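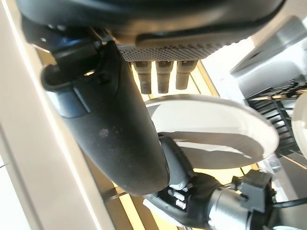

Pirjo Kinnunen and Murray Pryor
Trerby Laboratory for Household Machines
Manuscript posted August 15, 2022

4. Plate handling

Figure 3. Wrist camera view during a plate trial. One gripper finger meets the lower edge of the disc. Parts of the arm cast shadows on its surface.

4.1 Task

The chore we studied is an ordinary one: pick up a plate, move it through a narrow space, and put it in a rack. Adults do this many times a day and seldom look at their hands. We ran it with the Cusero controller in a test kitchen, using flat plates of one size. No trial used glassware or cutlery, which we leave for later work.

A trial began when the arm left its rest position and ended when the plate stood in the rack without support. If a person had to touch the plate or the arm, the trial was scored as a failure, even when the plate was already over the rack. The controller was trained on 3,145 recorded motions, all made by hand guidance in the same kitchen.

4.2 What the wrist camera gives

The wrist camera is close to the work, and that closeness has a price. In Figure 3 the curved arm segment overlaps the left edge of the plate, and the plate is tilted so that it shows as a wide ellipse. Strong light comes through the wooden slats behind it. An estimate of the rim has to be made from the part that remains in view, and the gray shadows on the plate can be mistaken for an edge. Our first rim detector, Voyle, made this mistake often. The second version fits an ellipse to the bright upper rim and ignores the inner surface.

4.3 Results

With the first detector, 11 of 46 trials ended with the plate in the rack. With the second, 45 more trials were run and the plate reached the rack in 31. Most of the remaining failures came at the last step -- the plate was over the rack, but the tilt was wrong by a few degrees and the finger could not correct it. Grasping was seldom the problem.

Speed was poor in both sets. The controller stopped to look again before each change of direction, and we did not tune this.

4.4 Is the chore done?

We would say no for a home kitchen. A helper that needs a person nearby for every third plate saves little work. The Brestis rack, with wider slots, may be a cheaper fix than a better detector, and we tested it separately (Section 5). For a shop or canteen that washes one kind of plate all day, the answer may be closer to yes -- provided the lighting is kept the same from one shift to the next.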